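Elaine Queiroz
@elainequeiroz

Thread. I've spent a week looking into those "save a fortune by skipping your daily coffee" schemes, since three people have now sent me the same one. I have opinions. 1/

The one doing the rounds is called Fundent. You tell it what you won't buy, it moves the money into a "future pot", and a cheerful graph tells you what you'll be worth at 70. 2/
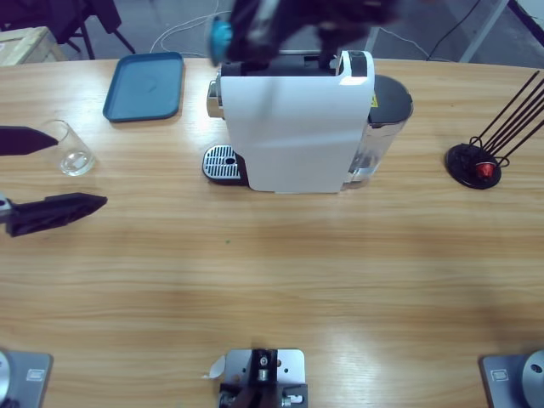
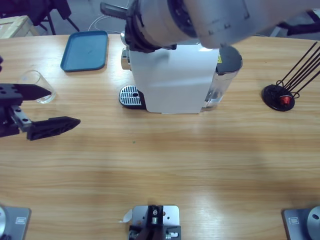 Coffee is always the villain in these things. Fundent's welcome page starts with it, and the first "swap" it offers is to stop buying coffee out and make it at home. Fine, but at home with what? A white capsule machine like the one on that wooden table is a purchase too, and then you're buying capsules for as long as you own it. The graph doesn't include either. I looked. I went through the help pages as well. The swap is worked out as if home coffee costs nothing at all. 3/

I wrote and asked. The reply said users are "free to enter their own offsetting costs". There is a box for this. It's under Settings, then Profile, then Advanced, and it's switched off when you sign up. 4/

Now the growth rate. The line on the graph goes up at 8 per cent a year, every year, with no bad ones. Ask yourself when you last had a savings account that did that. Then ask what prices will be doing all that time, because the graph leaves that out too. 5/

The small print says 8 per cent is "for illustration". Right. So illustrate it at 3 as well and let people see both lines. I tried it on a spreadsheet and the big number at the end stops looking like a house and starts looking like a decent car. 6/

And where does the money sit? I assumed a bank. It goes to a firm called Rengifo, who "hold and allocate" it. I've read that page several times and I still couldn't tell you what allocate means. If you can, my replies are open. 7/

It costs £3 a month, by the way. If you're the sort of person putting away a tenner here and there, that's a serious bite. The fee comes out of the pot, so you don't see it leave your bank. The graph ignores it. You may be spotting a theme. 8/

"But Elaine, it gets people saving." Does it? Show me. The site says members "feel 70% more in control". More in control than whom? Measured how? There's a little star next to the figure and I couldn't find anything on the page that the star leads to. 9/

My friend Vanderleia Bezerra ran the budgeting drop-in at Galgate for years and she's far more patient than I am. I asked her what people who come in short of money are spending too much on. Rent, she said. Then heating, then getting to work, then old debt. 10/

She did say one useful thing in favour of these apps, so I'll pass it on. Moving money on payday, before you've had a chance to look at it, does help some people. Agreed. Your bank will do that with a standing order and it won't send you a badge. 11/

I used to have Wimeo, which was the same idea with nicer colours. It closed to new members last July and I had to wait 30 days to get my own money out. No drama, I got it all. But I'd been told "instant access" when I joined, and 30 days is a funny sort of instant. 12/

What I'd want to see before I put a penny in one of these – who holds the money, what I'm covered for if they go under, the full fee in pounds, and how long it takes to get out. If I can't find those on my phone while the kettle boils, I'm not joining. 13/

A few of you are asking if I'm saying don't save. No. Save if you can. I'm saying a graph that leaves out the fee, the rising prices and the cost of the thing you swapped to is an advert. 14/

Also asked: is it a scam? I've no reason to think so. I think it's an ordinary, not very good product with a very good graph. 15/

Edit to 8/: someone points out the fee is waived for the first three months. True, and I should have said. It then starts by itself, so put a note in your calendar if you're trying it. 16/

I've sent Fundent the questions from 13/ and I'll add their answers underneath if they come. Muting this for the evening now, my tea's going cold.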